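Chapter 4
Trade-In and Resale: What a Used Device Is Worth

Draft for class use, Nov 12, 2018. Stanisława Tokarz

Before you start: reread the depreciation section in Chapter 3. You'll need it by page two.

4.1 Why two buyers quote two prices

Same phone, same scratches, two quotes. Happens all the time. The buyer isn't paying for the phone, he's paying for what he can get for it next month, minus his costs. Testing. Wiping. Postage. A shelf to keep it on.

Three terms for this chapter:

Grade. The condition label a buyer puts on a device. Not standard across the trade. One firm's B is another firm's C.

Locked quote. A price held for a set number of days. Read how many.

Regrade. When the device arrives and the buyer lowers the offer. Most complaints start here.

4.2 The Veretti case

We use one case all the way thru. Veretti buys used tablets and small electronics from the public. Szczepańska is a comparison site, it lists Veretti's offers next to those of its rival Sureck and takes a fee on each completed sale. Fee, not commission on price. Matters later.

In April, Veretti locked its quotes for 27 days. Sureck locked for 26. Looks like nothing. But a new tablet model, the Vollia, came out right at the end of that window and old stock dropped overnight. Veretti had 2901 open quotes when it did. Sureck's had run out the day before.

Work out who carried the loss. Then work out who should of.

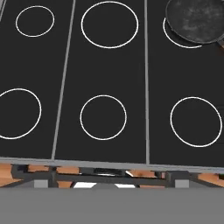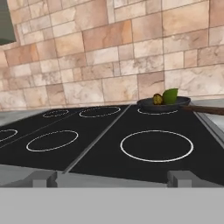
4.3 What the seller knows

The seller knows if the battery is bad. The buyer doesn't, until teh parcel is open. So the buyer guesses low, and honest sellers with good devices get underpaid. Some of them stop selling. Average quality falls, quotes fall again. You met this idea in Chapter 2 with used cars, same thing, smaller box.

Ways out: photos, serial number checks, a return-free-of-charge promise if the regrade is refused. Each one costs somebody money. Table 4.1 has the costs per 1000 devices, skip ahead if you like.

Start with photos. Cheap for the buyer, annoying for the seller, and they say nothing about a battery.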